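How Things Travel in a Packing Room 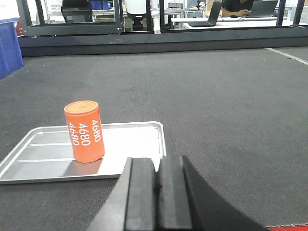
Almost everything in your home was packed by someone before it got to you. Your toothbrush was in a box. The box was in a bigger box. Before that, it probably spent some time in a packing room.

A packing room is a place where goods are sorted, counted and put into boxes. Some are as small as a classroom. The one at the Tovley warehouse in Bivusholm is about as long as a soccer field and has shelves for 2,000 different items. Big or small, most packing rooms use the same few things: trays, bins and rollers.

Trays

A tray is flat and has a low rim. The rim is there to stop things from sliding off when the tray is moved. Trays are good for a few items that need to stay apart from each other, or that someone wants to look at before they go any further.

Metal trays often have ribs. A rib is a long raised line pressed into the metal. Try this at home: hold a sheet of paper by one end. It droops. Now fold it down the middle, open it partway, and hold it again. The fold makes the paper stiffer. A rib does the same job for a thin metal tray.

Shapes that stand and shapes that roll

The shape of an item matters a lot when you pack it. A box has six flat sides and will stay where you put it. A ball rolls every way. A cylinder is in between. It has a flat circle at each end and one curved side that goes all the way around. Soup cans are cylinders, and so are many jars and candles.

Stand a cylinder on its end and it stays still. Lay it on its side and it can roll, but only forward and backward. This is why packers like to stand cylinders up.

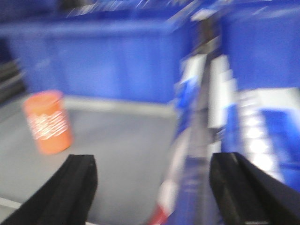 An orange cylinder standing upright on a flat gray surface.

Tall, thin cylinders tip over more easily than short, wide ones. You can test this with a marker and a can of beans. Stand them both up on a book and tilt the book slowly. The marker will fall first.

There is one problem with cylinders. When you stand them next to each other in a box, the curved sides leave gaps. If you line them up in straight rows, the gaps are fairly large. If you slide every second row over by half a cylinder, each one sits in the dip between two others and the gaps get smaller. Bees build their honeycomb in the same pattern.

Bins and rollers

Bins do a different job from trays. They are deep, so they can hold many items at once, and they are open at the top so that people can reach in. Most are made of plastic, because plastic is light and easy to wash.

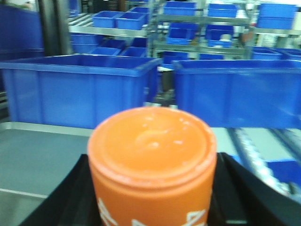
Moving a full bin is hard work. A bin of metal parts can weigh 55 pounds, which may be as much as you weigh. Carrying one across a room again and again would hurt anyone's back, so packing rooms use roller conveyors. A roller conveyor is a row of tubes that spin. Put a bin on top, give it a push, and the tubes turn under it. If the conveyor slopes down, like the one near the blue bins here, a bin may not need a push at all. The pull of gravity moves it along. Look at the blue bin on the left, too, and find the thick lip around its open top. A lip like that makes the edge stronger and gives your fingers something to hold.

Some conveyors have motors. At Tovley, the sloping parts have no motor and the flat parts do. The longest line there has 124 rollers.

Names and numbers

Every bin in a packing room needs a label. Without one, a worker would have to look inside each bin to find out what was there. Labels usually have a number or a bar code. Often the items have numbers printed on them as well, and the worker checks that the two match.

Try it yourself

You will need a shoebox, a heavy book and 10 round pencils.

Put the book in the shoebox and push the box across a table with one finger. Feel how hard you have to push.

Now lay the pencils side by side on the table, a little way apart, and set the box on top of them. Push again.

Words to know

Cylinder: a shape with two flat, round ends and one curved side.

Conveyor: something that moves goods from one place to another.

Rib: a raised line that makes a thin sheet stiffer.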